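Cream mattress cover, permanent wrinkles after one wash?
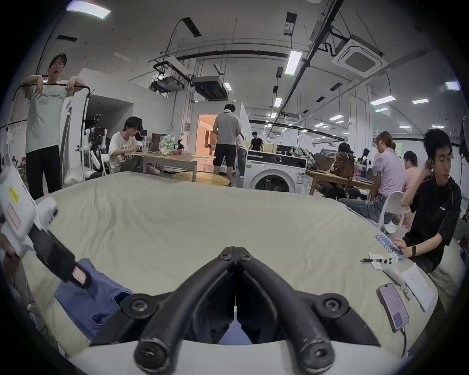 The mattress with its cover on. Blue cloth left, phone and batteries right.

tallowbin
19 August 2020

Bought a Simitz mattress and the matching cream cover for our shared place. The cover went on smooth, got washed once, and has looked like this ever since. The label says "smooths itself out overnight." It has had 11 nights. Simitz told me by email that I should "allow the fibers to relax." Is there any truth to that, or is it a brush-off? I'm thinking of getting the Tarkar cover instead but I don't want to pay twice for the same nonsense.

mudroom_kate

Brush-off. Fibers don't relax, people on support desks relax. Did you dry it on high?

tallowbin

Medium. The label allows medium.

ferrule9

I'd want to know if the cover is wrinkled or if it's just too big now. Those are two separate problems. A stretched cover will bunch no matter what you do with heat. Lay it flat on a floor and measure it against the mattress. If it's more than 2 inches over on the long side, stop ironing and send it back.

Also a phone on its charger, a pen, papers and a pack of batteries on a bed is a table, not a bed. Of course it's going to crease. Stuff gets dropped on it, stuff gets picked up, people lean over to reach things.

mudroom_kate

Oh come on. A pen doesn't wrinkle a mattress cover. I've had a laundry pile on my guest bed for most of my adult life and the cover under it is fine.

ferrule9

I said people leaning. Put your hand down on any loose cover and reach across for something. Look at what the fabric does. Then do that all day with a full room.

oddsock_harbor

Can we go back to the blue cloth? Is that what you're folding on there? If you fold on the mattress you drag the cover toward you every single time you pull a crease out. I fold on the bed too and mine always creeps to my side. Took me three years to work out why.

tallowbin

Yes, we fold on it. It's the biggest flat surface in the place. The table is low and it's always got a laptop and somebody's drink on it, so that's out.

I did what ferrule9 said. On the long side it's 3 inches over. Short side is dead on.

ferrule9

There you go. Stretched. Send it back.

halfpint_dune

Hold on, before you all convict Simitz. He washed it, he dried it on medium, he folds on it every day. Any cover will give a little. I have the same one and mine is on its second year with no trouble. I wash it cold and hang it. Dryers ruin elastic and everybody knows it.

mudroom_kate

If everybody knows it why does the label say medium is OK?

halfpint_dune

Labels say all kinds of things. "Smooths itself out overnight" was on there too and nobody in this thread believed that one.

oddsock_harbor

Fair.

On the Tarkar: I've had it and wouldn't rush. It's thicker and it shows creases less, but it slides. The corners are shallow. Itden makes a set of corner straps that hold it down and I used those, 5 dollars at the hardware place, and one clip let go in September and I never bothered to replace it. The other corners have held.

tallowbin

So the choices are a cover that bunches or a cover that slides and needs straps from another company. Great.

ferrule9

Or a folding board. Gál sells one that sits on top of a bed. Flat, stiff, wipes clean. Your cover stops being the work surface and you can put the batteries and the phone on it as well.

mudroom_kate

A board to protect the cover that protects the mattress. Where does this end?

ferrule9

It's a board. It leans against a wall when you're done with it.

halfpint_dune

Try the cheap thing first. Wash cold, hang it, put it back on damp at the corners and pull the long side tight underneath. If it's still 3 inches over after that, I'll admit I was wrong about Simitz.

mudroom_kate

Don't put anything damp on a mattress. Please.

halfpint_dune

Damp at the corners. Not wet. I've done it plenty.

tallowbin

I'll do cold and hang, but it's going on dry. Return window is still open for a while, so if it doesn't shrink back I'm asking for the money and not a replacement. Will measure again once it's back on.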